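4.2 Fruit in the bedroom

We had expected, when we began the household visits in November, that fruit would live in the kitchen, and for the most part it did. But a surprising share of the trays we came across were kept well away from any bench or table, and we found ourselves growing rather fond of them. Of the 368 trays and bowls recorded across the Lunberg households, some 11 were set out on a bed, usually with a sheet of plastic or an old towel underneath to keep the covers clean. Figure 6 gives a fair idea of the arrangement, with apples and an orange sharing a green metal tray, and other small foods set down beside it on the plastic.

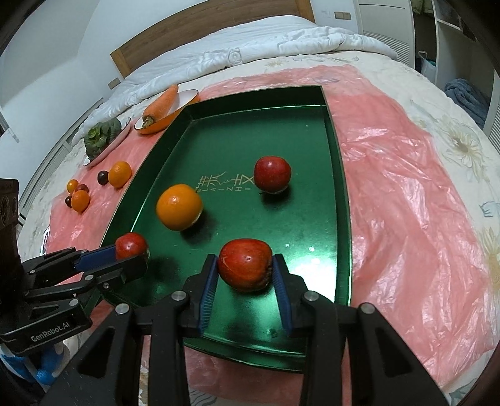 Figure 6. Tray with three apples and an orange, on a pink plastic sheet spread over a bed.

Luzius Wallner, reading an early draft of this section, remarked that his own family had always sorted fruit on the spare bed, as it was the only flat surface in the house that didn't already have something on it, and he wondered whether we were making too much of a perfectly ordinary habit. We took the point kindly, and have tried to keep our claims modest.

Even so, the mixing of fruits seems worth a few more words. In the follow-up talks at Utora, people spoke at length (and with real affection, we should add) about which apples ought to be eaten first, and the bruised ones were nearly always favoured for stewing. Oranges drew far less comment and were often left until last. Only 2 households kept the two kinds of fruit apart as a rule, and we return to their reasons in Section 5, where the colour and size of the tray are also taken up.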